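Bernadette Marchetti @ Gindbridge
Print this thread | E-mail this thread

1/ Fall soup season is ON and I finally made the chickpea one from my neighbor Majdi Hamdan. Oh my goodness, you all.

2/ He soaks the chickpeas overnight, then simmers them 90 minutes with a whole onion and way more cumin than I'd dare.
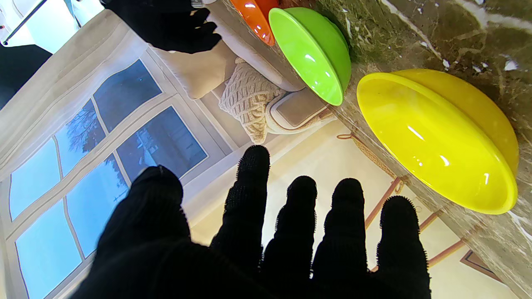 3/ Lemon goes in at the very end - two big ones for a full pot. I used one and went back for the other after the first spoonful!

4/ Toasted stale bread underneath, soup on top, then yogurt. Eat it fast while the bread still has some crunch.
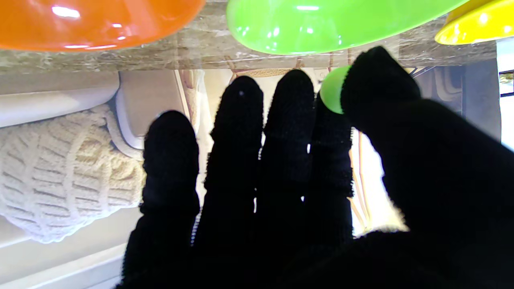

5/ It freezes great too, but leave the yogurt out. I'm trying it with white beans next, and Majdi wants me to add chard (I have so much chard).

Contact | © Bernadette Marchetti | Back to top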